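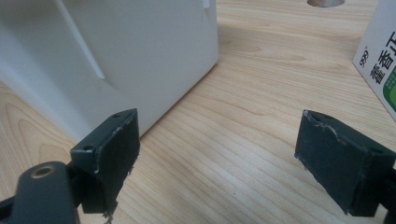
About Gretine

Gretine automates the packing of small goods: cartons, sachets, boxed bottles and other items light enough to lift with one hand. The company started with a contract packing hall in Stasham, where all packing was manual and the stock list ran to 3,000 items. That hall is still in operation. A second site, Grīnberga, opened later and handles mixed orders only. Across the 2 sites we employ 115 people.

What we automate

Gruvow is our packing cell software. It runs the cells on the floor and stores the handling record for each item: where to grip it, how wide to open, how hard to close, and which way up it goes into the box. An item is released to a cell once its record is complete. Items without a record are packed by hand, and a large part of the daily volume at Grīnberga still is.

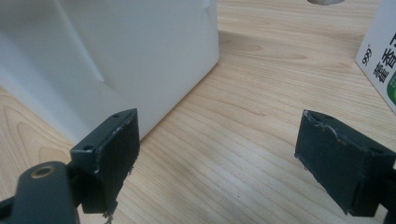 Handling records are made by packers. A packer performs the task with a hand-held gripper and the movement is recorded for Gruvow. The part of the tool that matters most is the pad on the inner side of each finger. It takes all the contact, and it shows: the upper edges chip, and the lower end of the left pad has frayed into loose fibers. Pad condition changes the friction on a printed carton, so it is noted in the record along with the item number. Packers write that note themselves and decide when a pad is replaced.

What changes for staff

Work on the packing line used to be one job with one pay grade. It is now divided into packing, recording and cell supervision, and a packer can qualify for all of them. Training for recording takes 19 working hours, paid at the normal rate and held during the shift. Supervision takes longer and includes fault clearing and lockout.

Recording is slower than packing and tires different muscles. The load on the lower back drops, but the wrists and forearms carry the weight of the tool and its cable. We rotate staff off recording at the midday break for this reason. Hourly piece targets do not apply to recording - an earlier version of the scheme had them, and the records it produced were poor.

Some changes have been less welcome. Night packing at Stasham was closed in October and the staff moved to days, with a loss of the night supplement after a transition period. Conversation on the line is also harder with the cells running. Both points are on the agenda of the staff meeting and remain open.
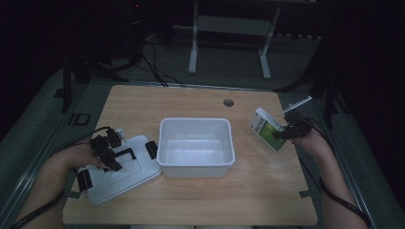
Two-handed recording with an open storage box, its lid and a small packaged item.

Visits and contact

Customers may visit the Stasham hall by appointment, mornings only. Safety shoes are provided at the gate. Sample items for a handling trial should be sent in their retail packaging with a packing list - loose items are returned. Applications for packing and recording positions are accepted at both sites, and no previous experience with automated equipment is required.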